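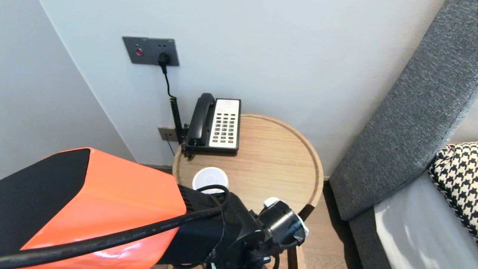 Why don't you just cable-tie the whole lot down tight and be done with it, asked a comment under my last post, and I started typing a reply which got so long that it's now a post of its own. Sorry, whoever you are, you only wanted one line!

So, the short answer is that I did exactly that in February. I'd had the arm for a few days, I was sick of the black cable flopping about over the orange housing, and I pulled it in neat and flat with a tie every few inches. Lovely. Then I asked the wrist to turn over and it got most of the way, stopped, and threw a fault. The cable had nowhere to go. I had tied it with the arm folded up, when it needs the least length, and of course the moment it stretches out towards something on a side table it wants a lot more.

What I do now takes an evening the first time and ten minutes after that. Power off, at the wall and not only at the switch. Cut every tie (snips, never a knife, I have nicked one cable already and that's plenty). Then, with somebody holding the weight if your brakes let go when the power does, move the arm by hand to the worst pose you'll ever ask of it. For me that's a low reach, out past the end of the sofa, with the wrist rolled right round. Dress the cable THERE. Put your fixing points on while it's stretched and leave it a finger's width of give at each one.

I use 3 fixings on the thick cable now, and they're the soft hook-and-loop sort from Bromeck. The thin wires at the wrist get a loop of their own, and they look a mess, I know. I've stopped minding. A loop that opens and closes as the wrist turns will outlast a tidy bundle that gets twisted in the same spot every time. Just check that it can't catch on whatever you're reaching over. I've got a telephone with a curly cord at the back of that table and I'm very aware of it.

After that comes the bit everyone skips, me included. Run the whole routine at the slowest speed with your hand near the stop button, and watch the cable, not the gripper. It's surprisingly hard! Your eye goes straight to the cup. I do 5 slow passes, then have a feel along the cable for anywhere that has gone stiff or shiny. On the Pluvik controller you can cap the speed for a whole session, so you can't forget and let it rip on pass 2.

Then redo the zero on the gripper. If you've shifted the wiring near the wrist you've very likely nudged something, and mine was closing off to one side for a fortnight before I twigged. I wrote out the steps on a bit of card and it lives in the toolbox.

Still to sort: the connector at the base, which is a bit loose in its socket and which I've been ignoring. Parsons in Irlow have the proper locking shell on order for me. If anyone has fitted one without taking the base plate off, please tell me how, as mine has 4 bolts and one of them is rounded.

Posted August 2024

Workshop > Robot arm > Looking after it

Shares: 5
4 comments

Recent posts
Grippers, pads and what I stick on them
The February fault, and what I did wrong
A better stop button
Levelling a base on an old floor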